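Getting Tea Stains Out of Cups (and Other Small Defeats)

There are two kinds of household: those that scrub their cups, and those that insist the brown bit adds flavour. I belonged to the second until my mother-in-law held one of mine up to the window and said nothing for a very long time.

Start with bicarbonate of soda. Put a heaped teaspoon in the cup, add just enough water to make a paste, and rub it round with a damp cloth. Leave it for 19 minutes if you are me and forget the timer, or ten if you are organised. Rinse well.

For the ring that laughs at bicarb, soak overnight in warm water with half a denture tablet. Tell the rest of the house first. We had an incident.

Bright glazes need a gentler hand. Keep scouring pads and gritty creams well away from them, as the scratches hold tea far better than the glaze ever did.

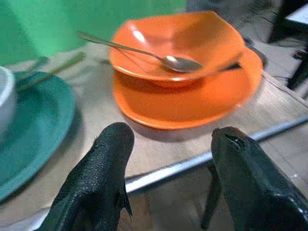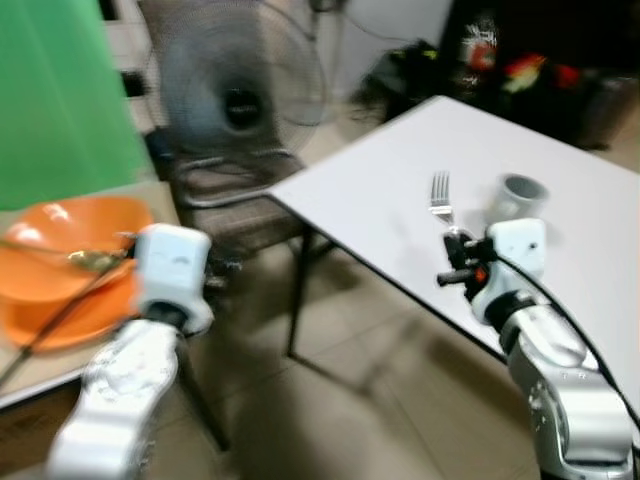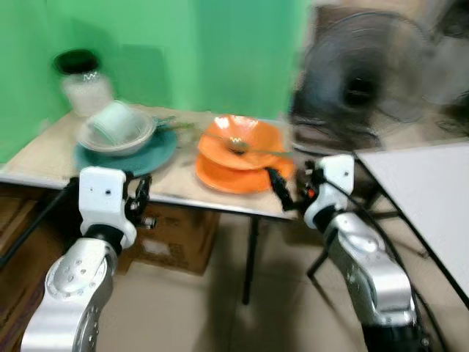 Words: Yhon Mosquera
Filed under: Kitchen, Washing Up, Lost Causes

Grey marks on plates look like scratches but are often metal rubbed off your cutlery. A little cream of tartar on a wet sponge shifts most of them. The rest you can cover with gravy.

Stacking does more harm than eating. Slip a sheet of kitchen paper between plates you care about, and don't pile cups inside one another unless you enjoy prising them apart with both knees. If two do get stuck, stand the lower one in warm water, put cold in the upper one, and wait. No hammers.

Cloudy glasses: fill a washing-up bowl with warm water and 300 ml of white vinegar, and soak for half an hour. If they come out clear, it was limescale. If they don't, the dishwasher has etched them and they are now your garden glasses.

I bought a special stain powder at the market in Graltport last September. It smelled of swimming baths, cost more than the cup, and did precisely what the bicarb does. The tub is very good for keeping string in.

Next month: burnt pans, and when to bury them.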